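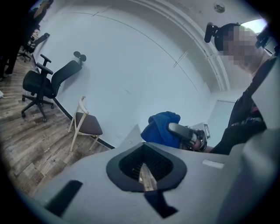 生活環境演習 ＞ プロジェクト報告

布物の仮置きと畳み直しに関する手順の検討
Safavi棟共用室における無地布の取り扱い

提出日：2022年4月25日

概要

本報告は、Safavi棟の共用室で使用する布物について、使用後から棚に収めるまでの扱いを整理し、手順案としてまとめたものである。対象は机の覆い、間仕切りの目隠し、物品の包みなどに使う無地の布で、共用室では色によって用途を区別している。使用後に丸めたまま置かれた布は、次の使用時に広げて形を整える作業が必要になり、準備の時間を圧迫していた。本プロジェクトでは、布を持ち上げて角を探し、広げ、畳み、収めるまでの動作を工程に分け、工程ごとに手戻りの起こり方を記録した。その結果に基づき、畳み方、仮置きの方法、棚の区画を見直した。

1. 背景

Safavi棟の共用室は、授業、展示準備、サークルの会合に時間割で割り当てられている。利用者が入れ替わるため、備品を元の位置に戻すことは利用規則に書かれているが、布物については「所定の棚に戻す」とあるだけで、戻すときの形は定められていなかった。

布物は硬い備品と異なり、置かれた形がその都度変わる。椅子であれば向きが違っていても椅子として認識でき、員数の確認も目視で足りる。丸めた布は、大きさの異なるものが同じ程度の塊に見えることがあり、一枚なのか二枚が絡んでいるのかも外側からは判別しにくい。前年度の利用記録には「覆いが足りない」との記載が繰り返し残っていたが、棚の内容を確認すると、該当する布は別の布に巻き込まれた状態で見つかっている。不足とされた事例の多くは、紛失ではなく所在の見落としに当たる。

布の整理に関する一般的な手引きは、家庭の衣類を対象とするものが多い。衣類には襟、袖、裾といった手がかりがあり、畳む向きもそれに従って決まる。無地の四角い布にはこの手がかりがない。縦横の差が小さいものでは、広げてからも長辺と短辺を取り違える。本プロジェクトで衣類の畳み方をそのまま採用しなかった理由はこの点にある。

2. 対象と場所

2.1 対象とした布

対象は、共用室の棚に常備されている無地の布のうち、四辺が三つ折りで縫われているものとした。部内ではClurholmと呼んでいる規格で、色は青、生成り、灰の三種がある。青は机の覆い、生成りは包み、灰は目隠しに充てる。名称は購入時の品名に由来するが、現在は色を問わず、この縫製の布全般を指す語として使われている。

洗濯によって縮みが生じているため、同じ規格でも一枚ごとに寸法の差がある。畳んだときに角が合わない原因にもなるので、あらかじめ差の大きいものを抜き出し、別の用途に回した。端のほつれがあるもの、染みが残っているものも同様に扱った。

伸縮性のある布、裏地の付いた布、縁に紐が通してあるものは対象外である。紐付きの布は絡みの起こり方が大きく異なり、同じ工程表では記録できなかった。

2.2 作業場所

作業は共用室で行った。床は板張りで、壁は淡い色の平滑な仕上げである。背景が淡いと濃色の布の輪郭は見分けやすく、生成りの布は見分けにくい。後述する角の探索では、この差が色ごとの結果に影響した可能性がある。

作業台には幅160 cm、高さ85 cmの机を用いた。机は壁から離して置き、長辺の両側に立てるようにした。壁に寄せた配置も試したが、奥側の縁に布が掛かったときに引き戻す以外の操作ができず、折り目がずれたため採用していない。

2.3 棚

収納にはGosanoと呼ばれている開放棚を用いた。棚板の幅は800 mmである。扉がなく、正面から布の折り山が見える。従来は一段に全色を混ぜて積んでいた。上に載った布が崩れると下段の手前に垂れ、下の布を取り出すときに一緒に引き出される。この連鎖が棚前の乱れの主な要因であった。

3. 用語

本報告では次の語を以下の意味で用いる。

塊：使用後に丸められ、または落とされ、辺も角も整っていない状態の布。

吊り：布の一部をつまんで空中に持ち上げ、残りを自重で垂らした状態。

角出し：塊または吊りの状態から、隣り合う二つの角を見つけて持ち替えること。

仮置き：畳む前、または畳んでから棚に収めるまでの間、布を一時的に置くこと。

折り山：畳んだ布の、折り目が重なって丸くなっている側。

耳：折り山の反対側で、布端が重なって見える側。織物の耳とは意味が異なるが、部内の慣用に従った。

手戻り：ある工程を終えたのち、前の工程の状態に戻してやり直すこと。

4. 方法

4.1 工程の分割

布の扱いを次の順に分けた。

取り上げ。塊の上面をつまみ、台から離れる高さまで持ち上げる。
吊り。布が垂れるのを待ち、絡みがあれば緩める。
角出し。垂れた縁をたどり、角を見つけて持ち替える。
展開。台の上に広げ、四辺の重なりを解消する。
均し。中央から縁に向けて手のひらで空気と皺を送る。
折り。所定の順に折る。
収納。折り山を手前に向けて棚に置く。

冒頭の写真は、青い布を宙に持ち上げた時点のものである。この段階の布は皺が寄って縮んだ形をしており、外形から寸法を推定することは難しい。

4.2 つまみ位置

取り上げの際のつまみ位置は、塊の中央付近と縁の二通りに分けて記録した。中央付近をつまむと布は傘を閉じたような形に垂れ、角は下方に集まる。縁をつまむと布は片側に流れ、角の一つが最も低い位置に来ることが多い。塊の状態では中央か縁かを外側から決められない場合があり、その場合は「不明」とした。

つまむ量についても記録した。浅いつまみは布一枚分だけを保持するもの、深いつまみは襞を重ねて保持するものである。深いつまみでは落下が少ない代わりに、保持した部分に放射状の皺が残る。

4.3 放置条件

皺の付き方を比べるため、同じ布を三つの状態で20分置き、その後に展開して均しの手間を比較した。状態は、塊のまま台に置く、二つに折って台に置く、椅子の背に掛ける、である。放置中は布に触れず、上に物を載せないこととした。

皺の評価には三段階の目視区分を用いた。均しだけで目立たなくなるものを軽、均したのちも線として残るものを中、折り線と見分けがつかないものを重とした。評価は布を台に広げ、同じ側から照明を受ける位置で行った。

4.4 折り方

比較した折り方は次の二種である。

四つ折り系。長辺を二等分し、続けて短辺を二等分する操作を繰り返す。各操作で角と角を合わせる。

三つ折り系。長辺を三つに分けて両側から内側に折り込み、次に短辺方向を二回折る。布端が内側に隠れ、外側に折り山だけが出る。

四つ折り系は基準が明確で、説明なしでも同じ結果になりやすい。三つ折り系は三等分の位置を目分量で決める必要があり、慣れによる差が出る。台の短辺に三等分の印を付けることで差は縮まった。

4.5 記録

記録には部内の共有表Keveoを用いた。一件の作業を一行とし、布の色、つまみ位置、つまむ量、角出しの持ち替えの有無、手戻りの工程、備考を記入する。所要時間の欄も設けたが、作業者が時間を意識すると動作が粗くなり、折りの精度に影響が出たため、途中から任意記入とした。時間に関する値は件数が揃わず、本報告では扱わない。

5. 結果

5.1 取り上げと吊り

取り上げに伴う手戻りは、布を落とす、別の布を一緒に持ち上げる、の二種に集中した。前者は浅いつまみで、後者は深いつまみで起きた。塊が一枚であると確認できている場合は深いつまみが安定し、複数枚が重なっている疑いがある場合は浅いつまみの方が分離しやすい。

吊りの状態で数秒待つと、緩い絡みは自重で解ける。縁の縫い目同士が引っ掛かっている場合は待っても解けず、空いている手で引っ掛かりの片側を支える必要があった。布を振って解く方法も試した。振ると絡みは解けるが、角が裏返って縁に巻き付くことがあり、次の角出しで手戻りになる例が見られた。振る操作は手順案に含めていない。

持ち上げる高さは、垂れた下端が台に触れない程度が扱いやすい。下端が台に残ると、その部分の襞が解けず、展開の際に重なりとして現れる。大きい布では腕を上げた姿勢が続くため、台の縁に沿って一歩下がり、下端を台の外に逃がす方法を併用した。床に触れた布は畳まず、別に分けて汚れを確認した。

5.2 角出し

角出しは手戻りが最も多い工程であった。典型的な失敗は、隣り合う角を取ったつもりで対角を取っている例である。対角を持って広げると布は中央がたるんだ三角形に近い形になり、台に置いた時点で誤りに気付く。

縁をたどる方法では、最初の角から縫い目を指の間に挟み、滑らせるように次の角まで送る。縫い目の厚みが指先で分かるため、縁から外れたことに気付きやすい。この方法に揃えてから、対角を取る誤りは目立って減った。目で角を探してから手を伸ばす方法では、手前の襞の先端を角と見誤る例が残った。

つまみ位置による差も見られた。縁をつまんで取り上げた場合は、そのまま最も低い点に手を伸ばすと角に当たることが多く、続く送りも短い。中央付近をつまんだ場合は角が下方に集まり、どの角同士が隣り合うのか判別しにくかった。

色による差については、青が生成りより角を見つけやすいとの記入が複数あった。淡色の壁を背にしたときの輪郭の差によると考えられるが、背景を替えた比較は行っていない。

5.3 展開と均し

展開では、台の長辺に布の長辺を合わせてから、短辺側を送る順序が安定した。布を空中で広げて一度に落とす方法は、空気を含んで中央が膨らみ、縁が内側に折れ込む。小さい布では問題にならないが、台の幅に近い布では縁の修正が必要になる。

均しの方向は、中央から四辺へ向ける場合と、一辺から対辺へ向ける場合を比べた。前者は皺を四方に逃がすので一回の移動が短く、後者は布全体が少しずつ移動し、台の縁から垂れる量が左右で変わった。後者を行う場合は、始点側の二角を押さえておく必要がある。

5.4 放置条件の比較

塊のまま置いた布では、中または重の区分が中央寄りに現れた。線の向きは不規則で、均しても交点が残る。二つに折って置いた布では、折り線が一本入るほかは軽の区分に収まった。椅子の背に掛けた布では、背の上端に当たる部分に弱い線が付き、垂れた部分は軽であった。

椅子の背に掛ける方法は皺の面で優れるが、利用者が椅子を動かすと落ちる。片側が長く垂れると滑り落ちることもあった。二つに折って置く方法は場所を取るものの、位置が変わりにくく、次の利用者にも畳む途中であることが伝わる。

放置時間を変えた比較は行っていない。授業の入れ替わりの間に布が置かれる長さを想定して一条件に絞ったもので、翌日まで置かれた場合の評価は含まれない。

5.5 折り

四つ折り系では、折りを重ねるほど外側の角がずれた。布の厚みの分だけ外側が余分に回り込むためで、最後の折りで合わせようとすると内側に弛みが生じる。折るたびに角を完全に合わせるより、折り山側を揃えて耳側のずれを許容した方が、積んだときに傾かない。

三つ折り系は、両側の布端が内側に入るため、棚から引き出す際に端が垂れない。隣の布に引っ掛かることも少なかった。欠点は、三等分がずれると片側が厚くなり、積み重ねるうちに山全体が片寄ることである。台の印を使った場合は片寄りが小さく、棚の中で崩れる例は見られなくなった。

5.6 収納

折り山を手前に揃えると、正面から見たときに一枚が一本の帯として見え、枚数の確認が容易になった。耳を手前にした場合は一枚が複数の層に見え、隣の布との境目を見分けるには手で持ち上げる必要がある。

色ごとに区画を分けた効果も大きい。青、生成り、灰を横に並べ、一段の中で色を混ぜない配置にした。棚板の幅に対して畳み上がりの幅を揃えたことで、三つの山の間に手を差し入れる隙間が確保できた。隙間を詰めて山を増やす配置も試したが、取り出すときに隣の山を押すため採用しなかった。

6. 検討

6.1 手戻りの連鎖

記録を工程順に並べると、ある工程の手戻りは、その工程よりも前の動作に原因があることが多い。折りのずれの一部は展開時の辺の傾きに、展開時の重なりは吊りの不足に由来する。折り方だけを統一しても改善が限られるのはこのためである。部内の初期案は折り方の図示だけで構成されていたが、工程の記録を取った段階で、取り上げと角出しの指示を加える方針に改めた。

6.2 仮置きの位置付け

当初、仮置きは避けるべき状態と考えていた。使用後すぐに畳めば塊は生じず、皺も付かない。しかし共用室の実際の使われ方では、入れ替わりの際に机と椅子の復旧が優先され、布は後に回る。仮置きを禁止すると、目立たない場所に押し込まれる傾向が強まった。二つ折りの仮置きを認め、置く場所を台の一角に決めたところ、棚の中に塊のまま入れられる布が減った。

仮置きの場所に置ける量には限りがある。積み過ぎると下の布の折り線が深くなり、崩れたときには塊に戻る。上限は枚数で定めず、台の縁に印を付けて高さで示すこととした。

6.3 折り方の選択

四つ折り系と三つ折り系のどちらを標準とするかについては、部内で意見が分かれた。説明の少なさでは四つ折り系が優る。棚での保持では三つ折り系が優る。最終的に、青と灰は三つ折り系、生成りは四つ折り系とした。生成りは包みに使うため、広げたときに中央に十字の折り線がある方が物品の位置を決めやすい。

色によって畳み方が異なると混乱するとの指摘もあった。試行中に取り違えは起きたものの、棚の区画に畳み上がりの見本を一つずつ置いてからは、見本に合わせて畳み直されている。

6.4 方法上の制約

記録者と作業者が同じ学生であったため、目視区分には偏りが入り得る。特に軽と中の境目は、均しをどこまで続けるかで変わる。均しの回数を固定する案もあったが、布の大きさによって必要な回数が異なり、定めていない。

室内の湿度は記録していない。綿の布では湿度によって皺の戻り方が変わるとされ、日を分けた比較にはその影響が含まれている可能性がある。放置条件の比較は同じ日の中で行ったので、相対的な順序への影響は小さいと見ている。

7. 手順案

検討の結果を踏まえ、共用室に掲示する手順を次のとおりとした。

(1) 使い終えた布は丸めず、二つに折って台の仮置き位置に置く。
(2) 畳むときは一枚ずつ持ち上げる。重なっている疑いがあれば浅くつまむ。
(3) 垂れた布の下端を台から離し、絡みが緩むまで待つ。振らない。
(4) 角を一つ取り、縫い目を指で挟んで隣の角まで送る。
(5) 長辺を台の長辺に合わせて広げ、中央から外へ均す。
(6) 青と灰は台の印に合わせて三つ折り、生成りは四つ折りにする。
(7) 折り山を手前にして、色の区画に置く。
(8) ほつれ、染みのあるものは棚に戻さず、最下段の箱に入れる。

掲示の文面は、図を付けずに読める長さとした。図は(4)についてのみ別紙で用意し、台の脇に置いている。縫い目を送る動作は文だけでは伝わりにくく、試行の段階で質問が集中した。

8. 残された課題

大きい布を一人で扱う手順は定まっていない。台の幅を超える布では、展開の途中で片側が落ち、そのたびに角出しからやり直すことになる。二人で行えば問題は生じないが、利用者が一人の時間帯もある。床に敷物を置いてその上で展開する案、台を二つ並べる案が出ており、いずれも未試行である。

紐付きの布については、紐を先に束ねてから布を畳む手順を別に作成する。紐の長さが揃っていないため、束ね方を一つに決められるかどうかは不明である。

洗濯後の布の扱いも対象外とした。乾燥機から出した布は、使用後の布より強い塊になっていることがあり、静電気による貼り付きも加わる。5月の洗濯当番に合わせて記録を取り、Keveoに欄を追加する予定である。

棚の最下段の箱は、ほつれや染みのあるものが溜まる一方で、補修に回す経路が決まっていない。補修するか雑巾に転用するかの基準を、次期の担当班に引き継ぐ。

付記：Keveoの記入項目（改訂後）

布の色／つまみ位置（中央・縁・不明）／つまむ量（浅・深）／対角の取り違え（有・無）／手戻りの工程／皺の区分（軽・中・重）／折り方／所要時間（任意）／備考

備考欄には、布が床に触れた場合と、ほつれを見つけた場合を必ず記入する。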